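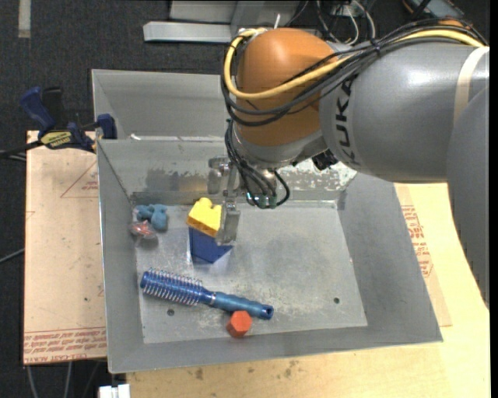
I have been trying to write this post about our county's cash bail rules for 2 weeks, and I keep deleting it because I get mad and start typing in capital letters. So let me start with my cousin's old neighbor, who got picked up last December over a missed court date on a traffic ticket and was told it would be 900 dollars to go home. He didn't have 900 dollars. He had a job at the Mernalen plant, the kind of place where if you don't show up and don't call, your badge stops working. He couldn't call. He sat there for 5 days, and by the time he got out he had no shift to go back to.

Now, the ticket itself? Thrown out. The judge spent less time on it than I spend picking a melon.

I told this story at dinner and my father-in-law said, well, he should have gone to court the first time. Sure! He should have. The notice went to his old apartment on Dredar Street, and he'd moved out that summer, and I don't know how many of you update your address with the county clerk when you move, but I have lived in this house a good long while and I'm not certain they know I'm here.

What gets me is how much of it comes down to cash in hand. Two people can be arrested on the same night for the same thing, and the one with a credit card sleeps in his own bed. The other one waits, and while he waits the rent comes due and somebody has to figure out who picks up the kids. People plead guilty just to get it over with (I would, I think, if my daughter were at home wondering where I was).

I went to the public comment meeting on this, which was on video because everything is on video now. There were 13 of us signed up. Anju Lodhi, who used to be a public defender over in Yeon, talked about text message reminders for court dates. It's such a small thing! My dentist does it. My dentist will text me until I beg for mercy. The county still mails a postcard.

A man after her said reminders were coddling people, and then his own sound cut out and he had to be reminded to unmute, so I wrote that down.

Anyway, the board votes on the reminder program soon, and written comments are open until then. You can email the clerk, or drop a letter in the box outside the Tutico building, the slot on the left (the right one is for water bills). Mine is already in. It was up to four pages at one point and my husband made me cut it to one. I left in the part about the dentist.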